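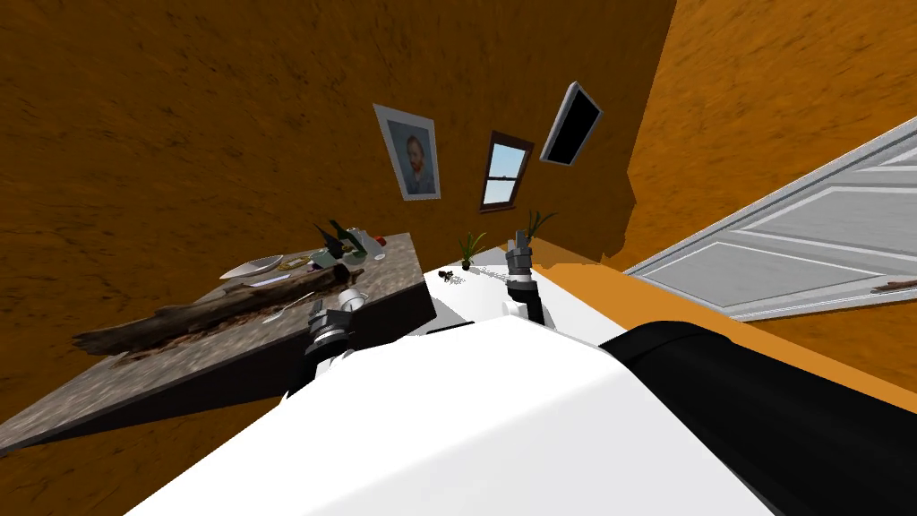
Section 2. Planning and Budgeting for a Two-Arm Mobile Unit

2.1 Purpose of this section

This section is to be completed before a purchase order is issued for a Zerard two-arm unit. It applies to sites that intend to use the unit for countertop work, such as sorting utensils, moving bowls and bottles, and clearing small items. Sites that already own a unit and are adding a second one should begin at step 2.4.

The person named as site planner is responsible for the planning sheet. Completed sheets are kept with the purchase record for 7 years.

2.2 Before you begin

You will need the following:

A floor plan of the room, with doors, counters and outlets marked.
A tape measure and a level.
A list of the objects the unit is expected to handle.
The current Teltmont price schedule, dated Oct 26, 2021 or later.
Access to the Agbeko simulation package.

Note: The price schedule does not include freight or floor repairs. Enter these on separate lines of the planning sheet.

2.3 Measuring the work area

1. Measure the height of each counter from the finished floor to the top surface. Record the thickness of the front edge separately.

2. Measure the clear floor space in front of the counter. The base needs 55 inches of open floor on the working side. Door swing is not to be counted as open floor.

3. Measure the narrowest doorway on the route from the delivery point to the room. The base passes through an opening of 39 inches or more with both arms folded. If the doorway is narrower, request the split-base option and add its cost to line 7 of the planning sheet.

4. Place the level on the floor at each corner of the work area. Mark any place where the bubble leaves the center lines.

5. List everything mounted on the walls near the counter, including picture frames, window sills and television screens. The arms can reach above the counter, and wall items within reach must be entered as keep-out areas.

6. List any plants, ornaments or loose natural materials that will stay in the room. These may remain, but they must appear in the room model.

CAUTION: Do not estimate the width of a doorway from a drawing. Measure the opening between the stops with the door fully open.

2.4 Preparing the room model

The simulation package is used to test reach and clearance before any money is committed. A room model does not replace a site visit, but a purchase request without one will be returned.

1. Enter the room dimensions from step 2.3.

2. Select a counter surface from the materials list. Speckled and mottled stone finishes should be modeled as such, as small metal objects can be harder to pick out against them than against a plain surface.

3. Add the objects from your list. Include at least one flat utensil, one shallow dish, one tall container and one item that light passes through, such as a green bottle.

4. Place some of the objects close to one another. A model in which every item stands alone will give a better result than the site is likely to see in daily use.

5. Set the start position of the base and of each gripper.

6. Run the reach test for the left gripper and then for the right gripper. Save both reports.

7. Repeat the test with the camera view tilted. The unit must be able to find the counter edge when its view is not level. If the edge is lost, contact technical planning before going further.

Note: Long or uneven objects, such as branches and driftwood, should be added as full shapes. The simple box setting blocks more of the counter than the object does and will produce false reach failures.

2.5 Choosing grippers

Grippers are ordered separately from the arms. The two arms do not have to carry the same model.

1. For each object on the list, enter its weight, its widest point and its thinnest point.

2. Mark objects that lie flat on the counter. Spoons and similar utensils call for narrow fingertips.

3. Mark objects with a smooth or curved surface. Bowls and bottles call for padded fingertips.

4. Order one spare set of fingertips for each gripper. Fingertips are treated as supplies and are not to be charged to the equipment budget.

CAUTION: Rings and other small items can slip between fingertips. If such items are part of the planned work, request a sample trial before ordering.

2.6 Completing the budget

Enter costs in the following order. Do not combine lines.

Line 1: Base unit
Line 2: Arms
Line 3: Grippers
Line 4: Simulation license, first year
Line 5: Freight and unpacking
Line 6: Electrical work
Line 7: Options, including split base
Line 8: Operator training
Line 9: Service agreement
Line 10: Spare parts and supplies

The service agreement is offered by Trerkska for terms of one or two years. Sites that choose the one-year term must show the expected renewal cost on a separate sheet. The simulation license renews each December whatever the date of purchase, and a unit bought late in the year will carry two license charges close together. Both charges are to be shown.

Note: Leased units follow the same order, with lines 1 through 3 replaced by the monthly charge. Training and electrical work are never part of the lease.

2.7 Review and approval

1. Attach the floor plan, the object list, both reach reports and the budget.

2. Send the package to Aba Mensah, Equipment Planning, for technical review. Missing reports will delay the review.

3. After technical review, the package is sent to Kwaku Dankwa, Purchasing, who will confirm prices with the supplier.

4. Do not schedule electrical work or remove fixtures until written approval has been received.

If the counter, the doorway or the list of objects changes after approval, repeat step 2.4 and send the new reports with a copy of the original sheet. Changes to wall items alone may be reported by letter.

Continue to Section 3, Receiving and Unpacking.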